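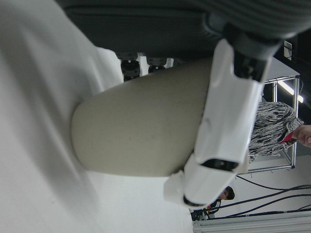 The pillow arm stopped letting go in August, on a Monday, and I want to write the whole thing down before I forget the parts that embarrass me.

Some of you have been reading since the days when this blog was mostly bread and complaints about my bicycle, so a bit of background. I work at Andisari, where we're teaching robots to do bedding. Sheets, covers, pillows, bolsters, all the soft stuff that people do without thinking and machines find so miserable. My part is mostly the grippers and the code that decides when they open and close. It's a lovely job. I come home with lint on everything.

The task we were on that month was simple to say out loud. Pick up the bolster, lay it at the head of the sheet, open the gripper, back away. We had been running it for weeks, and the log said we'd done 3,121 picks since the last time anybody changed anything on the hand. I was proud of that number. I had even mentioned it to my mother on the phone (she asked if I was eating properly).

So, Monday. Britta Hollmann was on the operator's side and I was at my desk with a sandwich, half listening. The arm picked up the bolster, carried it over, set it down very nicely, and then the hand stayed shut. The software said it was open. It said so in cheerful green letters on my screen. And because the software believed the hand was open, it went ahead with the next step, the one where it backs away, and took the bolster along with it. And the sheet too, since a fold of it had gotten pinched underneath.

Britta called out something like "it's still got it," and I did the thing I have told every new person never to do. I looked at my screen instead of at the robot. The screen said everything was fine, so for a second or two I sat there thinking Britta was mistaken. Then the sheet went tight, and the stand with our cables on it started to lean, and she hit the stop.

It stopped, thank goodness! The stop button did exactly what a stop button is for. The stand came down anyway, slowly, the way a tired person sits on a sofa, and took a monitor with it. The monitor was an old one and we weren't fond of it.

Now comes the part that bothers me more than the monitor. With the stop pressed, the hand was still closed, as it should be (we don't want it dropping things when power goes away, that's a choice we made on purpose long ago), and the sheet was pulled tight between it and the tipped stand. Britta reached in to free the sheet. It's such a natural thing to do. You see cloth caught on something, you tug it loose, you've done it a thousand times with a car door or a kitchen drawer. And when the sheet came free, the wrist, which had been held over to one side by all that pull, swung back a little. It gave her a knock on the knuckles.

She was fine. I want to say that clearly, because when I told my sister this story she went pale. Britta had a red mark and some cold water on it and was making fun of me within the hour. But a knock on the knuckles from a wrist that's supposed to be stopped is a serious thing, and we treated it that way. Venla Lindqvist, who runs our group, sent everyone off the floor, put the lock on the main switch and had both of us write down what we'd seen before we talked to each other about it. I would never have thought of that last bit. When we compared the two pages later, mine had the bolster being set down after Britta shouted, and hers had it before. The recording agreed with her.

Then the looking began, and that took most of two weeks.

My first idea was the motor. I was so sure of the motor! I'd had a bad feeling about that motor since spring, and I took it out and put the spare in with a kind of grim satisfaction. We ran the hand on its own, with nothing in it, opening and closing, opening and closing, while I drank my coffee. It was perfect. I wrote a very confident message to the group that afternoon, which I have since reread with my hands over my eyes.

The next morning we put the bolster back in, and on pick 294 it happened again. Closed hand, green letters.

What I hadn't thought about was the thing itself. When the hand is empty it closes on nothing and opens from nothing, and it's all very clean. When it closes on a bolster, it squeezes, and the padding squeezes back, and the little linkage inside gets loaded up sideways in a way it never does when it's empty. I had tested the one situation in which it never failed.

It was Urho Kiiskinen from the workshop who took it all the way apart. He has more patience than I do and a much better lamp. He laid the pieces out on a towel and called me over without saying why, and there, wound around the small shaft between the motor and the finger, was a tight gray collar of felt. Felt! It was lint. All those weeks of fibers had crept in past the shell and been rolled and rolled and packed until they made something you could have cut a washer from. Under enough squeeze it grabbed the shaft, and the coupling, a pressed one with no key in it, simply slipped. The motor turned to where "open" should be. The finger stayed where it was.

And our position sensor, I'm sorry to say, sits on the motor side. It had been telling the truth the whole time about the wrong part. The software asked "are you open?" and the motor said yes, and nothing in the whole machine was in a position to ask the finger.

I went back through the logs after that, with a heavy heart, and found that the signs had been there. The current needed to open the hand had been creeping up since about pick 1,521. A gentle little slope. I had a graph of it on a page I never looked at, because the page was called "misc."

So what did we change? The coupling has a key in it now, and Urho made a small seal for the shaft out of a sheet of something he had in a drawer. There's a second sensor on the finger itself, and if the two don't agree the arm doesn't move at all, it just stands there and complains. The hand gets opened up and cleaned on a schedule, and we wrote the schedule on paper and taped it up, after the calendar reminder went to someone on vacation. The opening current has its own page with its own name.

The other change is about people, and I think it's the better one. After a stop, no hands go near anything that's under tension. Not the cloth, not the cables, not the thing in the gripper. We ease the wrist off first with the manual release, standing to the side, and we say out loud that it's slack. Sointu Nieminen, who joined us in the middle of all this, poor thing, asked in her first week how you can tell whether a sheet is under tension or merely lying there. We had a good long talk about it and realized that from some sides you can't. So now the rule is that you treat it as tight until the release has been pulled, whatever it looks like.

I've caught myself since then, more than once, with my arm already halfway out. Habit is a strong thing. Britta says "knuckles" when she sees it, just the one word, and I put my arm back down.

We've been running again for a while now and the slope on the graph is flat. I look at it with my morning coffee. Next we want to try duvets, which frighten me a little, as there's so much more of everything in a duvet. Urho has already asked whether I could please find some that don't shed. If any of you know a brand that really doesn't, leave me a comment, and the same goes for a good lint brush with a narrow head. The one I have doesn't reach past the second screw.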